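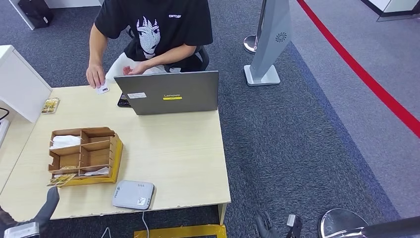
租的工位下个月到期,这周开始收拾桌子。

桌子是从上一家租户手里接过来的,浅色木纹面,前沿磕掉了几处皮。刚搬进来的时候想过买卷封边条补一下,量了尺寸,后来一直没买。胳膊搭在上面倒也不扎人,就这么用到现在。

先收拾的是那个木头收纳盒。六个格子,前后两排,当时图它便宜,22块,自己拼的,说明书上的图画反了一块板,拆了重来了一遍。用下来最顺手的是后排左边那格,放纸巾正好,抽起来不碍事。前排的格子什么都往里塞:折起来的单据、卡片、不知道哪年的优惠券。我一张一张看过,大部分可以扔。留下的有Dubey打印店的充值卡,里面还剩70块,打算走之前把合同和家里的几份材料都去打了。

单据比我想的麻烦。有一张Marno的维修收据,换键盘的,金额644,保修写的是一年。我以为早就过期了,对了一下月份,还有两个月,于是又折好放回去。另外几张是快递底单,字已经褪得看不清,扔了。

带条码的小卡片和标签我也单独归了一堆。这种东西平时最容易随手扔,等到要报修、要退押金的时候又到处找。园区的储物柜就是凭卡退押金,前台说卡丢了要扣钱。我现在的办法是:卡片正反面各拍一张,存到手机里一个单独的相册,原件装进信封,信封上写清楚是哪家的、什么时候能处理掉。信封用的是Flenus寄样品剩下的那种,厚,不容易破。

电脑没什么好收的,一台联想笔记本,盖子上的贴纸一直没撕。撕过一次别的机器,留了一片胶,用酒精擦了半天,之后就不想再动了。线倒是清出来不少,有三根充电线接头都松了,一起拿去楼下的回收箱。

椅子的事还没定。黑色的那把办公椅是我自己买的,搬回家没地方放,打算在园区群里问问,有人要就便宜出。没人要的话,Purden那边的新办公室说可以先寄放一阵,不过要自己送过去,叫车的钱差不多也够买半把椅子了。

押金一共2000,合同上写的是验收之后退。桌子那几处磕碰我接手时拍过照,已经先发给前台了,对方回了个收到。

剩下没弄的:抽屉最下面一层,墙上的挂钩,还有收纳盒前面那层黄色的东西,边上一直积灰,等盒子腾空再擦。盒子我要带走,家里书桌上正缺一个。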